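The pink backpack on the repair table

A woman in Holham fixes school bags two evenings a week. Zippers, mostly
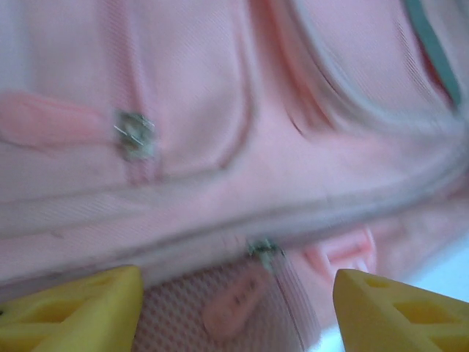 Pink twill, a padded pocket and a metal zipper slider on its pull tab.

The pink one came in with a note safety-pinned to the strap. "Front zip sticks. She pulls it with her teeth." No phone number. She keeps the note in the tin with the sliders.

"I like that note," she says. "That's all I need to know. Where, and what they've been doing to it."

We meet at 5:30, in the room behind the Vastus dry cleaner's on the Holham road, where she has had a table and two shelves since last March. She asked not to be named, she has a day job and doesn't want calls there. Everybody with a kid at the elementary seems to know who she is anyway. She fixed 971 bags in her first school year. She writes them in a ledger, one line per bag, and she'd just added up the columns the morning I came, so I got the number before I got my coat off.

What breaks?

"Zippers. Then straps. Then zippers."

She had pulled the backpack across the table by then and was working the slider with one finger. Soft pink, the kind of pink that's on everything for first graders this year. There's a gray-teal trim along one edge of the bag, and a lighter piping that goes around the compartment in a curve. She runs her thumb along the piping as she talks. She does this with every bag, I noticed, follows the seams first and then opens it.

"People look at the zipper. I look at what's next to the zipper. If the seam's gone the zipper's going to go, doesn't matter how many sliders I put on."

And this one?

"Seam's fine. It's a decent bag. See how the pocket's padded, how it goes round at the corner? A corner like that somebody had to sew slow. On a cheap bag it's a square corner, and that's where it splits."

She learned on sails. Her father had a small loft, she was hemming at 10 years old and hated it. Went into dental billing to get away from it. Then her own son's bag split in November, the whole front, and the store said buy another one.

"Thirty-some dollars. For one zipper! I had thread at home."

So she fixed it, and the boy told his teacher, and the teacher had three in a closet with kids' names still in them. That was the start. No plan. The first month she worked on the kitchen counter and everybody ate on the couch.

She talks fast and doesn't stop working to talk. In the hour and a half I was there she did two straps, a lunch bag and a good part of a duffel. Most of my notes are from behind her shoulder.

On metal sliders, she has opinions. The pink bag has one, silver colored, with a flat fabric tab to pull it by, a shade more salmon than the rest of the bag. She approves of the tab.

"Little kids can't get hold of the small metal pull. Their hands are cold, they've got mittens on. With a tab they can grab it with the whole fist. The trouble is they grab it with the whole fist."

Meaning?

"They yank up. It wants to go along. You yank up, you open the mouth of the slider, a hair, and then it doesn't close the teeth behind it. Zipper looks shut and pops open in the middle. Everybody says the teeth are broken. Teeth are almost never broken."

What does she do about it? Pliers. Small ones. A squeeze on one side of the slider, a squeeze on the other, try it, squeeze again. She did it on the duffel while I watched, it took less time than it took her to find the pliers, which were under a hat.

"That's the repair. People get mad when they find out. They've thrown away four bags."

She charges four dollars for a squeeze and 10 for a new slider. A whole new zipper, sewn in, is more, and she'll usually try to talk you out of it. Straps are by the look of them. If the note says the family's short she writes "paid" in the ledger and that's the end of that.

There's a drawer for sliders, sorted by size and then by nothing. She'd bought a lot of 84 in mixed colors from a place called Ghanem that was closing out its notions counter, and she's been regretting the mix ever since.

"Lots of orange. Who has an orange zipper?"

Do the kids mind if it doesn't match?

"The parents mind. The kids think it's great. I put a green one on a purple bag and the girl's brother wanted one too and there was nothing wrong with his."

I asked what she finds inside the bags. She laughed and put the strap down for the first time.

Crayon ends. Half a permission slip. Acorns, every fall, always acorns. A retainer, twice. Sand, which she says is the real enemy, it gets in the track and grinds, and there's no use oiling it becuase oil just holds the sand there. She uses a dry toothbrush first, then a bit of candle. Plain white candle, the stub end. Rub it on both sides, run the slider up and down, wipe off what comes out. She has never bought a zipper product, she says, though a man from Codine came by with samples and she let him leave a few.

"They're in the drawer with the orange ones."

The note on the pink bag came up again. She thinks the teeth business is a front pocket problem. The big compartment a kid will get open with both hands, they put the bag on the floor and kneel on it. But the front pocket is where the snack is, and they go for it standing up, bag on one shoulder, one hand.

"So you've got one hand and no way to hold the other side still. What've you got left? Your teeth. I'd do the same."

Her advice to parents is to practice it. Sit down with the kid and the empty bag before school starts. Hold the fabric at the bottom of the zipper with one hand, pull along with the other. Stop at the curve and start again. She means that, stop at the curve. On a pocket with a rounded corner that's where the slider slows down and where people pull harder, and it's exactly where you shouldn't.

"Five minutes. I did it with the kindergarten class, all of them in a row on the carpet. It sounded like bees."

She also wants people to stop washing backpacks in the machine. Got quite worked up about this. The padding bunches, the trim shrinks different from the rest, and the zipper tape puckers so the thing never runs straight again. Damp cloth, dish soap, hang it upside down with everything open. For pale colors, and she pointed at the pink, do it every couple of weeks and don't wait for June.

"By June it's not dirt any more. By June it's the color."

Is there a bag she wouldn't fix?

Long pause, needle in her mouth. "The ones where the coating's coming off inside. White flakes on everything. I can sew that all day and it's still going to shed on the kid's sandwich. I'll cut the good parts off it though." She has a box of straps, buckles and whole zippers from bags like that. 65 buckles at the last sorting, she said, and then said she'd used some since.

The box is under the table and you have to know to step over it. I didn't.

She wants a second machine. The one she has is a walking foot she got used, it'll go through webbing, but it's slow to change over and she'd like to leave one set up just for straps. The dry cleaner has said she can have the other corner if she keeps the hallway clear. She's thinking about it. More room means more bags and she's already turning some away in August, when everybody looks in the closet at the same time.

"They bring it the night before school. Every year. The bag's been broken since April."

And then she does them?

"Well what am I going to do. Kid needs a bag."

It was close to seven and there was somebody at the door already, holding a gym bag by its one remaining handle. She waved them in. She was reaching for the toothbrush with the other hand, the pink bag in front of her, the note back in its tin.

I asked, going out, how she'd get it back to the owner with no number on it.

"They'll come," she said. "It's got the front pocket. That's where the snack goes."

Bag repair, back room at Vastus, Holham road. Two evenings a week in term time, from 5 to 8, use the side door. Empty the bag first. Pin a note to it saying what's wrong, and a phone number is nice.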